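Friday, late

Second game of the series and we lost it in the eighth. I played first base again, which I like less than the outfield but Els needs me there while Leonie's wrist heals. I went one for four. The hit was a soft line drive over the second baseman's head and I will take it. The other three were ground balls, all to the left side, all on pitches I should have left alone.

Jasper started and was good for five innings. He had the slow curve working and they kept getting on top of it. By the sixth he was up near 100 pitches and you could see him shaking his arm out between batters. Els left him in for one more and he walked the first two. Shengli came on and got us out of that one with a double play, short to second to me. The throw was low and I picked it, so that is one thing I did right.

The eighth was mostly my fault. Runner on second, two out, slow roller to third, and Gobnait made a good throw. I came off the bag early. The umpire called it safe and he was correct. Next batter doubled and that was two runs. Final was 5 to 4.

Els didn't say much about it afterward. She said we would do footwork at first on the next practice day and that I should be there before everyone else. Then she talked to all of us about the Wondel park trip, who is driving, who has room for the bat bags. I said I could take three people if one of them holds the helmets.

I got home after ten, ate cold rice standing up and put my bag by the door. My left knee is sore where I slid in the third. It has a scrape on it the size of a playing card. I cleaned it and left it open. 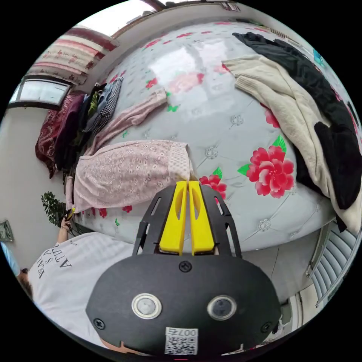
Pink on the bed.

I wrote up my numbers before I could talk myself out of it. Through 67 at bats this season I have 19 hits, so my average is down to .284. It was over .300 at the end of last month. Gobnait is hitting close to .400 and says she isn't doing anything different from last year, just swinging earlier in the count. I tried that tonight and grounded out on the first pitch twice. Maybe it is only a good idea if you are Gobnait.

The other thing is the sponsor. Aerts is not renewing for next year. Els told a few of us in the parking lot. They paid for the field lights and half the balls, so it matters. Harneta has been asked and wants to see our schedule before they answer. Shengli thinks we should play fewer evening games and save the money on lights. I don't agree - half the team works until five and we would never field nine people in the afternoon. We argued about it for a while next to his car and then both got cold.

There are 13 games left. We are two back of Steltik with three still to play against them, all at their place, on that hard infield where everything skips. I want to take ground balls on something like it before we go. The school lot might do, if they leave the gate open.

Need to buy: tape, a new lace for the mitt, something for the knee. Call Leonie and ask what the doctor said. Ice for 15 minutes, then bed.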